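Sharifi Hall folding mornings wrap up with a warm pile and a full back room

December 2020

If you've walked past Sharifi Hall in Avell lately and wondered why the lights were on so early, the answer is laundry – a great deal of clean laundry, all of it needing to be folded, matched up, tied and put on a shelf before the real cold settles in. The Sivora Bedding and Clothing Exchange has finished its last folding morning of the year, and we're very happy to report that 337 bundles are now sitting in the back room with their tags on, ready for anyone in the neighbourhood who could use one.

For those who are new to it, the Exchange is a simple sort of thing. You bring in clean blankets, sheets, duvet covers, cushion covers, sweaters, sweatpants, pyjamas and the like, and they get sorted and folded into bundles that other households can take home. There's no form and no charge, and you don't have to have dropped something off to pick something up. It started in May as a couple of bins in the front porch of the Prokelia Laundry on the main street, back when folks had spent a long spring at home cleaning out closets and had nowhere to take it all, and by the end of the summer the porch was so full that the laundry's own customers had to go in sideways.

Moving over to Sharifi Hall gave everyone a bit more elbow room. It also meant that the folding could be done properly, with the heaps spread out and each piece given a good look for holes, missing buttons and stray socks before it went into a bundle. (The stray sock tub is still at the front door, by the way, and if you're missing a long grey one with a green toe, please come and get it!)

Bedding has been the big story this season. Blankets came in every colour, and the cheerful ones made a long morning go by faster. One red blanket printed with large white Chinese characters, with double-happiness style ones among them, got quite a few admiring remarks, and it made a lovely bright background for the dark fabric and the blue-and-white leaf print that were next in line for folding.

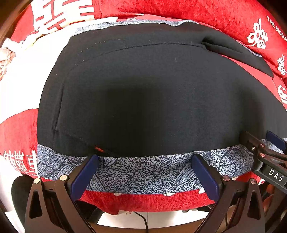 Dark pieces first, if you can

The question that came up most often at the hall was where on earth to start when you've got a heap with black things, patterned things and big bright blankets all wound around each other. The folding crew settled on a routine over the fall, and so many people asked for it that we're passing it along for use at home, where most of us have a heap of our own waiting on the chair.

Take the dark pieces out first and give them a shake. Black cloth is the hardest to read when it's bunched up, and you can turn a thing over three times looking for the neckline before you find you've been holding a cushion cover the whole while. Find a seam with your fingers, follow it down to the hem, and lay the piece flat with that seam along one side. A tag helps too, and even a little bit of coloured stitching at the hem will tell you which way is down.

Anything fuzzy should be folded with the fuzzy side in. It keeps the lint off its neighbours, and there was a fair amount of lint at the hall this year, most of it ending up on somebody's good navy coat.

Patterned sheets and covers come next. Match up the edges by the print if the corners are being stubborn, fold in half the long way, then in half again, and then in thirds until you have something the size of a bed pillow. Leave the fitted sheets till you're in a good mood. There is a proper method, with one corner tucked inside another, and a good number of us have been shown it and still end up with a sort of bun. A bun tied neatly with a ribbon is perfectly acceptable at the Exchange.

Big blankets go last, because they've usually been doing the job of holding everything else together. Two people make this a great deal easier, one on each end, walking in to meet each other like an old country dance. With the spacing rules this year we've had to do it with people from the same household, so the rest of us have been folding our blankets alone on a clean surface, smoothing from the middle outward and grumbling a little.

What goes in a bundle

Each bundle is made up with one household bed in mind. There's a blanket or a duvet cover, a sheet, a pillowcase where we've got one to spare, and then 2 pieces of warm clothing tucked in the middle where they won't slide out. Sizes are written on the tag in plain letters, and so is the word "wool" if there's any wool in it at all, for the sake of those who itch.

Cribs and small beds have a shelf to themselves, low down on the left as you go in. There are 35 bundles on it at the moment, which is more than we had hoped for, and some of the softest things that came through the door all year are in there.

The mixing of colours in the bundles is up to whoever is folding, and it's been one of the nicer parts of the work. Black and red look very smart together, and a bit of grey-blue heather alongside them takes the edge off. A pile halfway through being sorted doesn't look like much, of course, with the black cloth all in wrinkles and a corner of red poking across it, but you do start to see what belongs with what.

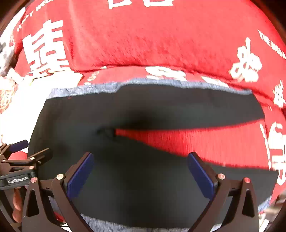

AROUND AVELL – HOME AND HOUSEHOLD

Pickup is from the side entrance of Sharifi Hall, the one with the ramp, during regular hall hours until the holiday closure. Please wear a mask, come in one household at a time, and keep to the right of the coat racks so that people leaving have room to get by with their arms full. If you can't get to the hall, leave a message on the Exchange line and a bundle can be brought to your porch anywhere within the town limits. You're welcome to say what colours you like. We can't promise anything, but whoever is packing does enjoy a request.

Drop-offs are paused for the moment. The back room holds what it holds, and there are still 30 bags of unsorted clothing stacked beside the piano that will have to wait for the new year. We know that's hard on anyone who has just done a big clear-out (and it's a great time of year for one, with everybody indoors), so if you're able to keep your things in a dry corner of the basement a few weeks longer, they'll be very gratefully received when we open up again. Please wash and dry everything before it's bagged, and leave the bag untied until the cloth is properly cool, or it will come to us smelling like a hockey locker.

A few things we'd be especially glad to see when the bins go back out: twin-size flat sheets, plain pillowcases, adult sweatpants in the larger sizes, and ribbon or cotton tape for tying. We are very well off for single curtains and for placemats, thank you all the same.

Many thanks go to the Prokelia Laundry, where a good share of the bedding was washed over the fall, and to the households who took heaps home to fold on their own kitchen tables on the weeks when the hall numbers were limited. Several of those heaps came back with extra blankets in them that hadn't been there when they left, and one had a tin of shortbread at the bottom, which was shared out fairly among those present.

The folding mornings will start again once the hall reopens after the holidays, with the first one set aside for the bags by the piano. New folders are always welcome, and no experience is needed. Bring your own mask, a mug with a lid, and a lint brush if you've got one. Times will be posted on the hall door and in the window of the laundry.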